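I have finally made a sourdough rye I'd serve to other people, and I am so happy about it! It took 19 loaves. The early ones were bricks, and my neighbor Ebuka Akinola ate more of them than a neighbor should (toasted, with a lot of butter).

What changed was the flour. Morenike Balogun at work gave me a bag of the dark rye from Gunier, a tiny mill that grinds it coarser than anything at my grocery store, and the dough felt different from the first stir. Stickier, heavier, and it smelled like apples by lunchtime. 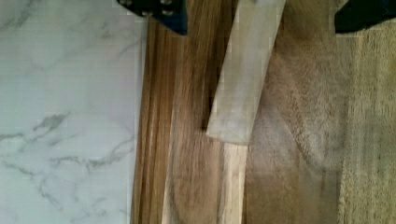
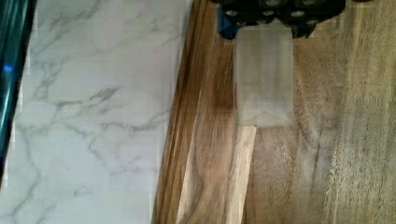

Rye doesn't want kneading, and I wish I'd believed that sooner. I mix 400 grams of flour with the starter and warm water, stir in salt and caraway, and leave it alone until the top starts to crack. Then it gets scraped out and shaped with wet hands. I've tried that on all sorts of surfaces, and a smooth one like the white with gray veining is my favorite, but streaky wood grain is what I want under the loaf when it's time to slice. Wait a full day before you cut it, though! I baked on a Wednesday evening and held out until supper the next night, and the crumb was moist and tangy and just great with pickled herring.

Next up is a version with sunflower seeds. Somtochukwu Etim swears by soaking them overnight, so that's what I'm trying first.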